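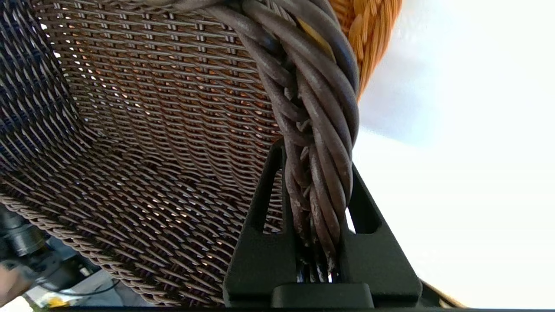
basket week continues

ok so the bread thread. people asked. typing this while the second rise goes so forgive me

Started baking in March like everyone else on earth. First loaf: brick. Second loaf: brick with a hole in it. Lorraine Sedgwick from my old job mailed me a jar of her starter and that's when things got edible

The starter is named Pralis. Came with the name. I don't ask

My regular loaf, nothing fancy:
1,000 g bread flour
74% water (yes I do percent now, who am I)
salt, a good pinch more than you think
whatever Pralis feels like giving me

that makes two loaves. One for us, one goes over the fence 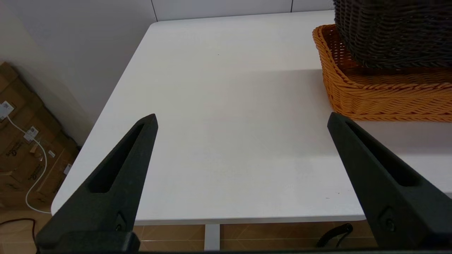 Timing is where I kept messing up. The recipes all say four hours on the counter. My kitchen is freezing. Four hours does nothing in there. I go by how it looks now, puffy and a bit jiggly, and some days thats seven hours. Some days I give up and stick it in the fridge and go to bed

Also flour. Could not find any for weeks. Store was down to one sad bag of rye. Then Lachlan McAlister messaged that the pizza place was selling 11 pound sacks out the back door, cash only. Drove over in slippers

Kneading: I don't. Fold it a few times in the first couple hours, wet hands, leave it alone. My wrists are 60 years old and they have opinions
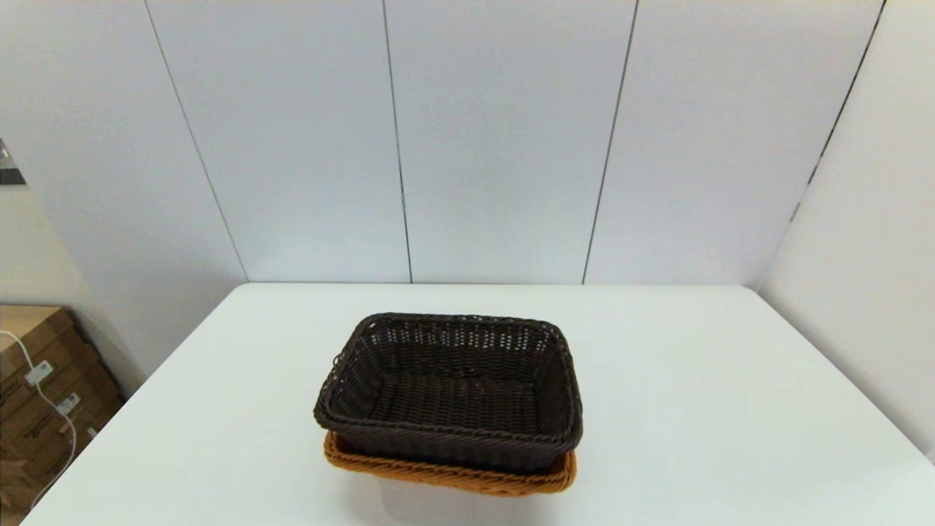
Shaping next. Flour the dough, flour the counter, pull the edges in, flip it, drag it toward you till the top goes tight. Don't overdo it or it rips. Lots of you asked about proofing baskets and no I never bought the real ones. A dark woven one like that, rectangle with rounded corners, works if you line it with a floured dish towel. Do NOT skip the towel. Dough gets in every gap and you will be picking at it with a toothpick till June

Baking. Hottest the oven goes, heavy pot with the lid on, preheat the pot too. Lid off for the last stretch. I pull it when it's darker than feels right

Then you wait. An hour at least before cutting. I have never made it the full hour

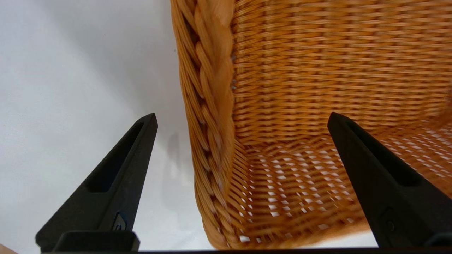

Shirley Staniforth wants to know about whole wheat. Swap in a quarter, add a splash more water, expect it flatter. Still good toast

and to whoever asked if you can freeze it, yes, slice it frist

timer's going, back later with the crust question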